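Saturdays at the robotics club

I told myself I would write something here every week once the club started back up, and you can all see how that went! So settle in with a coffee, because I have a lot to catch you up on and I've never been good at the short version.

For anyone new, I help out with the student robotics club in Flitwood on Saturday mornings. We have 13 kids this season (it was 12 until somebody's little sister wore everybody down and got herself signed up), and between them they have more ideas than we have table space. Most of them had never held a screwdriver for longer than it takes to change the batteries in a toy. By now they argue over which hex key is theirs.

The big project this spring is the hand-held gripper. You hold it, you squeeze, and two fingers close on whatever is between them. The kids call it Prakness, which was supposed to be the team name until they lost the vote on that and gave it to the gripper out of spite. Chisholm was the runner-up, and it has gone to the toolbox, so now you'll hear a twelve-year-old shout "who left Chisholm open?" across the room and everyone knows just what she means.

We spent the whole first month on the fingers alone. I had pictured one afternoon! But the first pair came out too thin and bent when you squeezed, and the second pair was so thick they bumped into each other before they could pinch anything smaller than an orange. The pair we're using now is version 7, and I'm fond of it the way you get fond of an old car. Plain black blocks, flat on the inside, with little screw holes on top. They won't win any beauty contests, and a couple of the kids would still like to paint them.

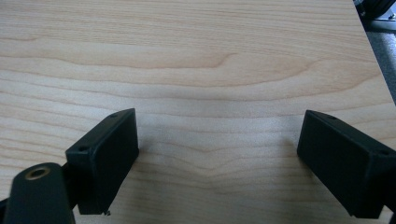 What I keep telling them is that picking a thing up is only half the job, and putting it down is where the points go. The competition at Brirkow has a sorting round, and the rules give you credit only if the piece is standing when you let go. We lost most of our practice points that way in April. The kids would get a lovely clean grab, swing over to the target, and then open up too fast and knock the piece flat. There was a good deal of groaning, and one dramatic lie-down on the floor.

So now we have the slow drill. You come down over the spot, stop, count to three under your breath, and then let the fingers open. It's as dull as it sounds, and they've set themselves a goal of 1000 good set-downs before competition day. There's a tally sheet taped up by the door with a very strict rule about who gets to hold the marker. I was sure they'd be sick of it by the second week, but the quieter ones have turned out to be the best at it, and it has been a real pleasure to watch the louder ones go over and ask them for tips.

The other thing we're still fighting over is rubber pads. Half the club wants to glue a strip on the inside of each finger for extra grip, and the other half says the pads will stick to the pieces on the way out and undo all that careful counting. I have an opinion and I'm keeping it to myself. They'll make two sets and try them both next week, if I remember to buy the good glue (the last tube dried solid in my glove compartment, and I'm still hearing about it).

Brirkow is in June, so we have a few Saturdays left. If you're a parent and you're reading this, please send snacks that don't leave orange dust on everything. We start at nine, the side door is the one that opens, and I'll bring the donuts this time.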